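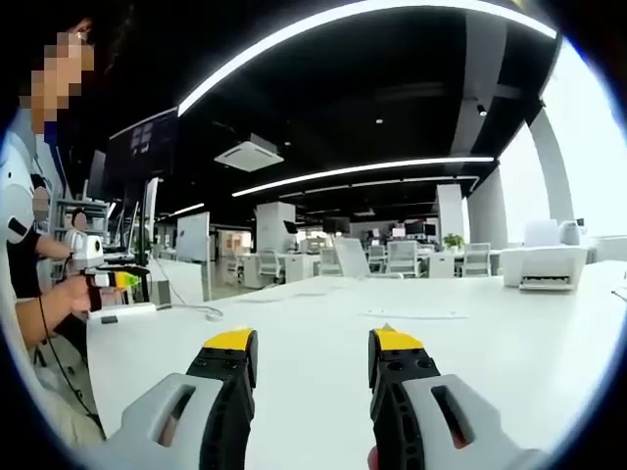 Shiuli Herath

Figure 3. White office table with a handheld gripper device; a camera module is mounted on top.

February | By Shiuli Herath

Search this journal Enter keywords Go

4.2 Listening to painted walls

The second part of the study looks at what happens when a mural is met through the ear first. Our material is the audio series made by Hyun-seo Won for the Zaltelville community station, in which each episode follows one painter along one street. We chose it over better-known programs for a simple reason: the raw recordings survive, along with the producer's edit notes, and she let us use all of it. This is a wonderful thing to have! Most radio about visual art reaches researchers only as the finished broadcast, and the cuts are gone for good.

The archive holds 279 clips from six walks. We coded each clip for who is speaking, whether the speaker is naming a color or a shape, and how much street sound has been left in. Pouran Shirazi and I coded the full set separately and then met to settle the clips where we differed. Those were mainly short ones, where a painter says something like "and then it goes up there" and it is hard to say if a shape has been named at all.

The most striking pattern concerns color. We had expected painters to talk about it constantly, and on the first walk, along Gill Street, Shahram Moradi hardly mentions it. He talks about the wall: how the brick drank the primer, where the drainpipe forced him to move a shoulder, which neighbor complained and later brought out a chair. Color enters when Won asks for it, and his answers are then short and a little impatient. The same thing happens with Lamai Sombatkul on the Firkwood underpass, although she is much more generous with her answers (her account of mixing a green to match wet moss is one of the great pleasures of the archive, and it runs nearly uncut).

Street sound behaves differently. In the raw clips it is everywhere, and we assumed that the edit would thin it out. Won's notes show her putting it back. On three of the walks she laid a bus or a passing conversation under a passage recorded in a quiet doorway, so that the listener would hear the painter as standing in front of the work. The notes call this "giving him the wall back," a phrase we have borrowed for the coding scheme. We do not treat it as a fault in the record — it tells us a lot about how a producer imagines someone who cannot see the mural.

Listeners, for their part, went looking. The station's page for the series carried a hand-drawn route map by the design studio Boltora, and it was downloaded over 2774 times in the months after the first broadcast. We cannot say how many of those people walked the route. The letters kept by the station do suggest that some of them did, and a few argue quite fiercely with Moradi about the shoulder. Section 4.3 takes up those letters, starting with the ones about the underpass.

Contact the editors | Copyright the authors | Back to top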